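Search this site
Enter keyword Go

Home / Teams / Gallery / Build Logs / Contact

Gallery: Narnard Robotics Club, Hand-Held Gripper Project

Posted Sunday, February 7, 2021

The gripper project is the club's main activity for the spring term. The goal is a set of recorded pick-and-place demonstrations good enough to train a small policy for the club's bench arm before the Stivier Student Challenge in April. Demonstrations are recorded by hand. The operator holds a two-finger gripper, performs the task on a tabletop, and the tool logs video and finger opening together. No arm is needed at this stage, so members can record at home and upload.

The task set by the Challenge is sorting small packaged goods. Entries are scored on placement, on damage to the package and on time. Packages are light, flexible and shiny in places. The ends crush easily and the printed area slips if the fingers close at an angle. Most of the design changes since last year's entry deal with these two problems.

Summary of the present mechanism:

Linkage. Parallel-type, two links per side, metal pivot pins. The jaws stay close to parallel over most of the stroke. Play at the pins adds up at the fingertip, and worn pins should be replaced in pairs.

Pads. Ribbed, dark blue, soft material. The ribs run across the finger. Smooth pads were tried in the first version and let wrappers rotate under load. Pads are attached with adhesive and should be checked before each session by pushing sideways with a thumb.

Outer links. Triangular cutouts to reduce weight at the front of the tool. The first links were solid and operators reported tired wrists after the second batch.

Logging. The Avura software writes one file per episode. An episode starts when the trigger is released and ends on the second press. Files with fewer than 46 frames are rejected on upload as accidental starts.

The target for the term is 1000 accepted episodes. The count stands at 570. Of these, 300 were recorded with the current pads and the rest with the earlier smooth ones. Both groups are kept, labeled separately, and a comparison run is planned.

Tool views, tabletop session:

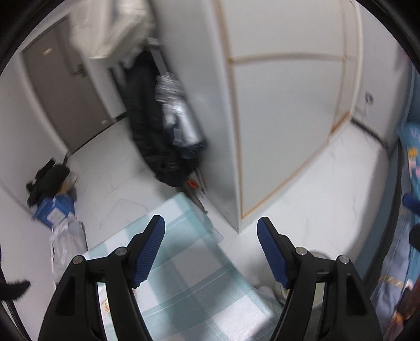 Jaws open over the checkered cloth, tool in motion. The ribbed faces of both pads are turned inward.

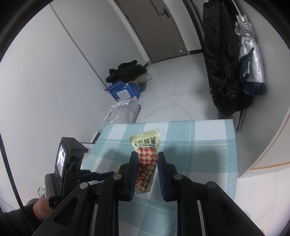

Jaws at a small snack packet standing upright on the cloth. The right pad is at or near the wrapper toward its tip, with a gap lower down. A second gripper is at the left.

Chae wrote in after the last upload to ask whether the patterned tablecloth should stay in the recordings at all, given that the Challenge bench is plain gray. The concern was that a policy trained on one strongly patterned surface could learn the pattern along with the task. Chae also asked for the pad gap to be logged as its own value instead of being worked out later from the video, and pointed out that tip-first contact is easy to miss when only the trigger position is saved.

Both points have been taken up. Patterned surfaces stay in the set, but no single surface may account for more than a third of the accepted episodes. Anyone recording at home should change the cloth, or remove it, between batches. Separate logging of the pad gap needs a firmware change and will not be ready before the next upload window. Until then, operators should add the note "tip" to the episode name when they notice that the fingertips have met the package first.

Recording procedure, revised

1. Charge the tool fully. A low battery shortens the video before it affects anything else, and the missing part is at the end of the episode.

2. Run the opening calibration. Open the jaws to the stop, hold, close to the stop, hold. Repeat if the two readings differ from the card supplied with the tool.

3. Place one package. Upright, flat and leaning starts are all accepted. Do not use the same start for more than ten episodes in a row.

4. Approach at a normal working speed. Very slow approaches look tidy on video and train badly. Some blur in the approach is acceptable. Blur at the moment of contact is grounds for rejection.

5. Close until the package is held, lift to hand height, move, lower and open. Do not drop.

6. Move the tool well clear before ending the episode. The final frames are used to confirm placement.

7. When two operators share a table, agree on who moves first. Each tool records to its own file. Name the two files with the same session number.

Known problems

Crimped ends. The sealed end of a wrapper folds under the pad and springs back on release, which moves the package after placement. Gripping at the body avoids this. Episodes with spring-back are kept if the package ends inside the target square.

Clear film. Reflections from overhead lamps confuse the marker tracking. Turn the package or the table, not the lamp, so that lighting stays the same across a batch.

Sideways pad creep. Seen on one tool after long sessions. The adhesive has been changed. Report any pad that sits off center on the finger.

Cable routing. Cables should be taken behind the wrist. A cable across the front of the sleeve can catch on the table edge at the end of a long reach.

Uploads are checked weekly. Rejected episodes are returned with a code, and the list of codes is in the build log. Tools on loan are due back the week before the Challenge for inspection and pin replacement. Spare pads can be collected at any club meeting, two per tool.

Related
Build Log: From Smooth Pads to Ribbed Pads
Build Log: Episode Rejection Codes
Gallery: Bench Arm Wiring
Stivier Student Challenge: Rules Summary
Avura Upload Guide for Home Recording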